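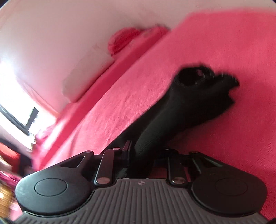

Grinby Foreign Affairs Discussion Circle
Minutes of the meeting held 1/17/24

Present: Yvonne Treloar (chair), Senad Leka (minutes) and 12 members. Apologies were received from the Rosenthal family, who send their love to everyone.

1. Welcome
Yvonne thanked us all for coming out in such bitter cold, and thanked whoever brought the walnut cake. The minutes of the last meeting were accepted with one correction to the spelling of Hullov.

2. The Undano border talks
Senad gave a very full account of the talks between Undano and Hullov over the river crossing, which took up most of the evening and was well worth it. Both foreign ministries say they want the crossing open again by April, but they still disagree over who will run the customs post. Senad read aloud from the joint statement, all 38 paragraphs of it being available from him on paper for anyone with the patience. 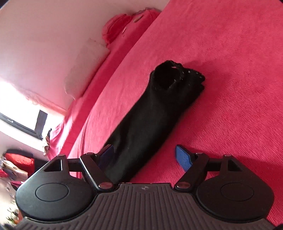
He felt the warmer tone was a good sign, though Yvonne reminded us that the talks two years ago began just as kindly and ended with both ambassadors called home. A long and friendly discussion followed – rather louder than usual on the matter of fishing rights – and we agreed to come back to it when there is more news.

3. Letter to our representative
The letter asking for more aid for families stuck on the Hullov side now has 59 signatures. Yvonne will mail it this week.

4. Next meeting
Senad will ask about the larger room. Members are asked to bring their own mugs.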